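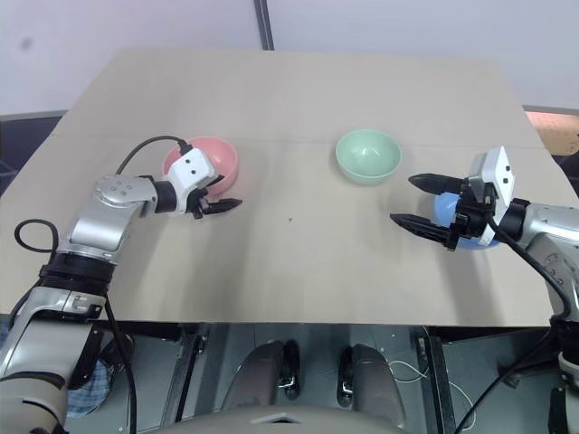 Pink, green and blue bowl on the cardboard

From: Arroyo tableware list member
Date: Tuesday, February 4, 2020
Subject: Re: Bowls in three colors, do you keep them mixed?

Hello all,

Thank you for the answers to my first message. I reply to the one below, because it asks the most questions.

> I have the same kind of small bowls from Plestent and I would like to
> know how you protect the table. My felt mats slide all the time.
> Also, is the green one really green? In the Plestent catalog it looks
> almost white to me. And do you sort them by color or just stack them?

About the table: I stopped with felt mats in October. Now I put one large sheet of cardboard over the top, the pale beige kind. It has a crease across it, toward the back, and I tried to press it flat under books for one weekend, without much success. The bowls stand just in front of the crease, so I leave it. When the sheet becomes dirty I turn it over, and after that it goes to the paper recycling.

About the color: yes, it is green, but a very pale mint. Next to the pink and the light blue you see the difference well. Alone on a white shelf I would maybe also call it white. The pink one looks darker inside on the side where the light does not come, so please do not judge the color from that side.

About sorting: the three are similar in size, so they can go in one stack. In my house each color has its own use. Pink is for fruit, green is for nuts, and blue is for the small things which come out of pockets. My family respects this on most days. When I lay them out I make a row from left to right with space between them, because it is easier to take one without pushing its neighbor.

One question from my side. I would like to order more of the mint color, but the Brarker shop sells them only in a mixed box of 28 pieces, and this is too much for one kitchen. Does somebody on the list want to share a box? I can bring your part to the Brurkatar market, or send it by mail if you pay the postage. Please write to me directly and not to the whole list, and tell me which colors you prefer.

With kind regards from Arroyo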